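3 de abril de 2022
Cuaderno del taller de encordado y material, club Tetteh

Hoy he venido solo por la mañana. Lộc Đoàn llega después de comer, así que dejo escrito lo que está hecho y lo que falta para los partidos de la previa.

Raquetas de Salamatu Dogbe: son dos, el mismo modelo, pero no pesan igual. Una lleva cinta de plomo vieja en la cabeza, a las tres y a las nueve, y la otra no lleva nada. Ella me dijo que las siente distintas en el saque y tiene razón. He quitado la cinta vieja y he limpiado el pegamento con alcohol. La cinta nueva no la pongo hasta que ella decida cuál de las dos le gusta más. 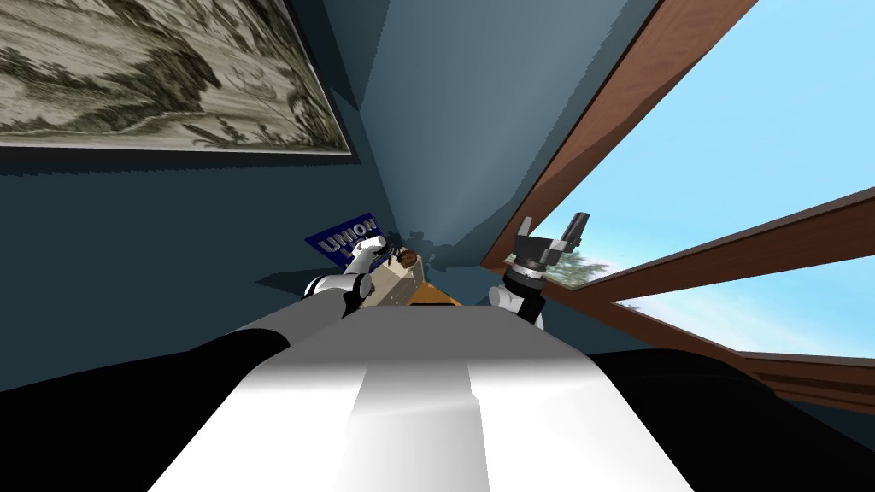 Pinza blanca con bloque beige; detrás, cartel azul oscuro.

Encordado. He usado el monofilamento Pesico en las verticales y el multifilamento Fekon en las horizontales. La tensión pedida es de 24 kilos en las dos. Después de cortar la cuerda medí con el aparato pequeño y la segunda raqueta me salió más baja que la primera. Pienso que fue el nudo de salida, que apreté tarde. No la corto todavía. La dejo en el gancho y la mido otra vez mañana, para ver cuánto pierde.

La máquina Baklow sigue con el problema de la mordaza izquierda: con la cuerda fina resbala un poco y deja marca. La desmonté, limpié los dientes con el cepillo de latón y mejoró, pero con el multifilamento hay que ir despacio. Lộc, por favor, no aprietes más el tornillo de la base, ya está en su límite.
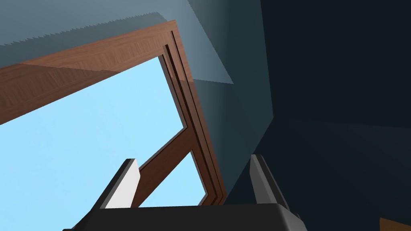 Pelotas: abrí los botes que quedaban del mes pasado e hice la prueba del bote desde la altura de siempre, contra el suelo de cemento. De 75 pelotas hay 17 que no suben lo que deben. Las he puesto en el saco de la escuela de niños, que para ellos sirven bien. Las otras van al armario de abajo, separadas de las nuevas. No se deben mezclar en el mismo partido, ya tuvimos esta discusión.

Pista 2: la cinta central de la red está floja y el centro queda demasiado alto. Hay que ajustarla con la vara de medir antes del primer partido y mirar también el gancho del suelo, que tiene óxido.

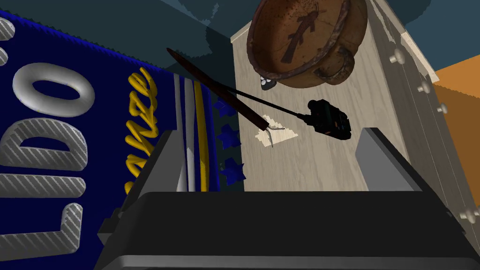

Sobre los grips: quedan 9 en la caja. Son suficientes para esta semana, pero no para la siguiente. Hay que pedir más, de los finos, porque los gruesos no los quiere casi ninguna jugadora.

Pendiente para Lộc:
Medir otra vez la segunda raqueta de Salamatu y apuntar el número aquí, no en un papel.
Cambiar los dos ojales rotos de la raqueta de prueba.
Preguntar al árbitro a qué hora necesita las pelotas en la silla.

El alcohol está en el estante alto, al lado del brasero viejo.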